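Labyrinth (ball-in-a-maze puzzle)

Mon 13 January
By Saranya Rai

A ball-in-a-maze puzzle, also called a dexterity maze or tilt maze, is a hand-operated puzzle in which one or more balls are guided through a set of channels by tilting the playing surface. The class includes sealed pocket puzzles, flat boards held in both hands, and box-mounted boards moved by knobs. It is distinct from the pencil maze, in which the solver traces a route and gravity plays no part.

Construction

The basic parts are a plate, a set of walls, and a ball. Walls are either glued to the plate as separate strips or left standing when the channels are cut out with a router. Glued walls are cheaper to make in small numbers, but they can separate at the joint if the board is dropped. Routed walls are stronger and have a slightly rounded inside corner, matching the radius of the cutting bit.

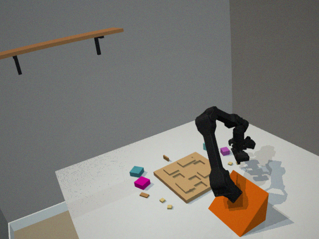
Channel width is usually set as a multiple of the ball diameter. A channel only slightly wider than the ball gives a smooth, predictable roll but jams easily on dust or a raised grain line. A wider channel lets the ball bounce from wall to wall, which raises the difficulty and the noise. Wall height need only exceed the radius of the ball, although most makers go higher so that the ball does not jump the wall when the board is tilted sharply.

Steel balls are the most common. Glass balls roll well but chip. Wooden balls are light and slow, and they change shape with humidity.

Layout

Layouts are divided into closed and open types. In a closed layout every wall connects to the border or to another wall, and the ball can be brought to the goal by following one side. In an open layout, short straight walls and corner pieces stand apart from each other, and the ball may approach the goal from several directions. Open layouts are harder to describe on paper and are generally learned by practice.

Holes may be added as traps. The Sallo pattern, named after a board sold by a small workshop of the same name, places each trap directly after a right-angle turn, where the ball is moving fastest. The Pinto pattern uses 2 balls of different weights, both of which must be at rest in the goal at the same time.

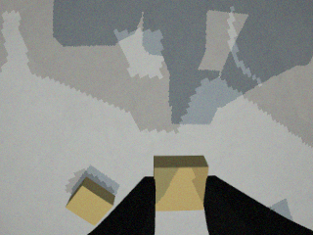
Mechanics

A ball on a tilted plate accelerates in proportion to the sine of the tilt angle. For a solid ball rolling without slipping, the acceleration is five-sevenths of the value for an object sliding without friction on the same slope. The ball's mass does not enter into this figure. In practice, rolling resistance and contact with the walls reduce it further, and heavier balls are less affected by dust and small surface defects.

Most beginners tilt too far and correct too late. Keerthana Murthy, in a short study of timed play, logged 3652 attempts on one board and found that failures were concentrated at the first turn after a long straight section. Attempts in which the player stopped the ball against a wall before each turn were slower but were completed more often.

Production

Boards are made both by hobbyists and in commercial runs. The Mevevau workshop produced 915 boards of its first design and roughly 3000 of the second, which had thinner walls and a larger plate. Production of both ended in November of the same year. Its later Uvavex series replaced the glued walls with a single routed piece.

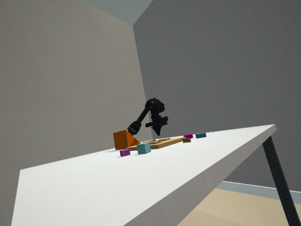 Care

Wooden boards should be stored flat and away from heaters. Dust is removed with a dry, soft brush, working along the channels. Wax on the channel floor picks up grit and is best avoided. A warped plate can sometimes be corrected by resting it under an even weight for several days, but a board that rocks on a level surface will pull the ball to one side.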